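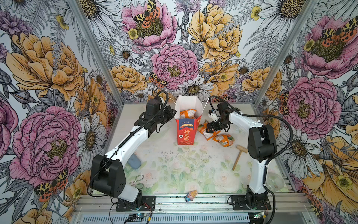

SKAVGATE – Gudmont says its next electric delivery van, the Erel, will go 272 miles on a charge. Fleet buyers who sat through Wednesday's briefing wanted to know under what load, and they left without a number.

The company put the figure down to a new battery pack from supplier Temba. Product chief Faraji Mwaipopo said testing was "well along" but would not say whether the van had been run full, in winter, or with the heater on.

Gudmont has made this kind of promise before. Its last van was announced with much the same fanfare and reached customers 2 years behind schedule. Only 414 were sold.

"I've heard the range speech," said Imani Kariuki, who buys trucks for a regional bakery chain. "I'd like to drive one for a month and then talk."

Orders open in December. Gudmont has not set a price, and the deposit is refundable for 24 hours.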